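Subject: Re: [hosport-families] Toy library opening hours and the October swap

On Sep 25, 2023, the list secretary wrote:

> The hall has offered us the side room for 2 more hours on swap day. Before we say yes, can people tell us whether they would use the later slot? Also, we still have no decision on the large items. They take up most of the storage and some have not been borrowed since spring.

I would use the later slot. We can't get there before lunch because the bus from Tromia only runs once in the morning and it is usually full by the time it reaches us. If the room is open later I can also stay and help put the tables away.

On the large items, I would keep the ones that get borrowed and sell the rest. The slide has been out twice all year. The Ornex garage is missing its ramp and I don't think we will find another. The play kitchens are different. Ours was booked again as soon as it went back on the list, and the small parts are what the children want most.

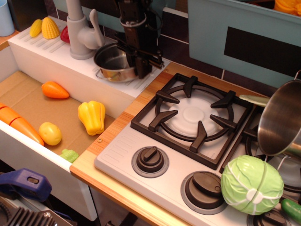
Play kitchen: faucet, saucepan and some of the food.

The parts are also the main problem when things come back. The bag for the kitchen should hold 15 pieces of food and last time I checked one in there were 13. I suggest we write the number on the bag itself in marker, as the paper labels fall off. If a piece is missing we just cross the number out and write the new one. I don't want to start charging people for a plastic carrot.

For storage, Bogdan Removals on the Hosport road have a lock-up they let to clubs. I rang them and the price is 700 for the year, paid in advance. That is more than we took at the last two swaps together, so I think it is too much unless the football club will share it. Does anyone on the list know who to ask there?

One more thing. The notice for October still has the old door code on it. Please could it be changed before it goes up at the school?

I can bring the folding table again but not the urn.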